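Home Help Exchange > Furniture and Storage > Cabinets

White cabinet with ribbed glass-look door against a brick wall: add a back, or leave the brick showing?

Asked by Zoila Cabrera
August 17, 2020
Viewed 2,000 times

Hi everyone! I've been reading this board for ages and finally have something to ask.

I found a tall white cabinet secondhand in July and I am completely in love with it. It has a door with a big frosted, ribbed panel (all thin vertical lines, like an old office door) and a little rounded-top panel above that, plus a small brass-colored knob. There are shelves up top and an open compartment at the bottom. It's going in our back room, which has a red brick wall that I've wanted to show off since we moved in.

So the trouble is this. The cabinet came to me without a back on the lower half. I don't know if it was taken off or lost in somebody's move. I pushed it up against the brick to see how it looked and I LOVE the brick peeking through the bottom, it looks like a little stage. But my sister says it will be wobbly and dusty and that I should nail a board on and be done with it.

My questions:

Is it okay structurally to leave the bottom open at the back? It's going to hold table linens, a couple of serving bowls, candles and board games. Nothing heavier than the bowls.

The door doesn't hang quite right. When it's closed there's a gap at the top on the knob side and it rubs at the bottom on that same side. Is that the hinges or is the whole cabinet crooked? The floor in that room is not level, I can tell you that much, because a marble will roll from one end to the other.

How do you clean ribbed panels? There's a gray film down in the grooves and I can't get it out with a paper towel. I don't know if mine is glass or acrylic. It doesn't feel very cold, if that helps.

And any ideas for what to put on the shelves! You can see shapes and colors through the door but no detail, and I think that could be so pretty if I get it right.

I'd like to stay under $300 for everything including the cabinet, and I have plenty left. I have a drill, a level, a handsaw and a lot of enthusiasm.

3 answers

Answer from Fredy Ospina
Marked as most helpful
29 people found this useful

What a great find. I have a weakness for ribbed doors and I've fixed up several cabinets like this, so let me take your questions slightly out of order. Level comes first.

Empty the cabinet completely and put it where it's going to live. Lay your level on the floor of the lower compartment, side to side, then front to back. Slide thin shims under the low corners until it reads true both ways. Plastic shims are nicer than cedar ones on a floor that gets mopped. Then open and close the door again before you touch a single screw. On an uneven floor the whole box twists a little, and the door shows it long before anything else does. I'd bet that half your gap goes away right there.

If it still rubs, look at the hinges. A door that sags at the bottom on the knob side is usually tilting away from its top hinge. Tighten those screws first. If they just spin, take them out, pack the holes with a couple of wooden toothpicks and wood glue, let it set overnight, snap off the ends flush and put the screws back in. That works in solid wood and it works well enough in particleboard for a light door. If you have the cup kind of hinge with two or three screws on the arm, the screw closest to the door edge moves it left and right. Go a quarter turn at a time, top hinge first, and close the door after every turn. It's very satisfying when it finally lines up!

Now the back. Your sister has a point, although you don't have to give up your brick. The back panel on most cabinets does a lot of the work of keeping the box square. Without it the sides can lean like a parallelogram, and a cabinet that leans will pull the door out of line again. You can get most of that stiffness back without covering the opening:

Screw a metal corner brace into each of the two top corners of the open compartment, toward the back where the shadow hides them. Use screws shorter than the side panel is thick. Please measure this. I once put a screw tip straight through the side of a painted cabinet and had to hang a calendar over it.

Run a strip of wood, two or three inches tall, across the back just under the bottom of the upper section, screwed or glued and clamped at both ends. Paint it white and it reads as part of the cabinet.

If you can spare the look of it, add a second strip at floor level.

Then fasten the cabinet to the wall. A tall narrow thing with a swinging door needs an anchor whether it has a back or not. In brick you want a masonry bit, a hammer drill if you can borrow one, and a proper masonry screw or sleeve anchor. If the brick is old and soft, or if you're renting, see whether the cabinet can reach a framed wall at one end and anchor into a stud there. Before you drill anywhere, look at where your pipes and wiring run. In a back room they can be in funny places.

One more thing on brick: leave a finger's width of air behind the cabinet. Brick can be damp, especially if the other side of it is outdoors, and you do not want your linens soaking that up. Brush the wall down with a stiff dry brush before the cabinet goes back, vacuum up the grit, and if it keeps shedding red dust, a coat of clear breathable masonry sealer takes care of it. Try a patch low down first. Some of them darken the brick more than you'd expect.

Have fun with it and please post a picture when it's in!

Comment from Zoila Cabrera:
Fredy, thank you!! I shimmed it tonight and the gap at the top is already half what it was. Top hinge screws are the spinning kind. Toothpicks tomorrow.

Comment from Kamarul Tjoa:
Golf tees work too if the holes are really chewed up. Same idea, just saw off the extra.

Answer from Yamuna Pai
2 people found this useful

Can't help with the carpentry but I can do cleaning and pretty shelves!

Ribbed panels: warm water, a drop of dish soap, and a soft toothbrush going UP AND DOWN with the grooves. If you scrub across them you only push the gunk from one groove into the next. Wipe with a damp microfiber folded over your fingertip, then a dry one. Don't use anything with ammonia until you know it's glass, it can cloud acrylic. If it sounds dull when you tap it with a fingernail, I'd treat it as plastic. Also check which face the ribs are on. Mine are on the inside, and I scrubbed the outside of that door for a whole afternoon before I figured that out. Don't soak around the edges either, or water will creep into the molding and lift the paint.

For the shelves, go for big blocks of color. Small fussy things turn to mush behind ribbed panels but a stack of blue plates or a row of mustard napkins looks like a painting. I keep everything in one color family per shelf — greens on top, then whites, then all my terracotta stuff. Put the board games lower down where they don't show, those boxes are loud.

In the open part at the bottom I would do ONE thing in a strong color and leave it alone. Dark red or dark green against brick is gorgeous. A basket is good too. If you fill it up you won't see the wall and then what was the point of all this!

And a little battery light inside, on a warm setting, stuck up under a shelf where you can't see it. At night the door glows. I walk past mine just to look at it.

Comment from Zoila Cabrera:
The ribs ARE on the inside! I had no idea. Toothbrush did it. And yes to the glowing.

Answer from Shivam Shukla

just nail some hardboard on the back, takes ten minutes. you can get brick pattern wallpaper and put it on the board if you like the brick look that much

Comment from Zoila Cabrera:
Ha, I have the real brick right there! But I did keep a piece of hardboard for behind the top shelves, so thanks for the push.

Update from Zoila Cabrera

Brick brushed, cabinet back against the wall, knob polished. I went with the strip under the upper section and skipped the one at the floor. The anchor is going in this weekend when I can borrow a hammer drill. Thank you all so much, this was the most fun I've had with a piece of furniture! 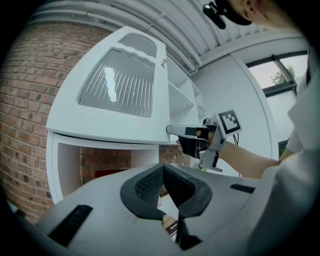 White cabinet with the ribbed door, brick showing through the open bottom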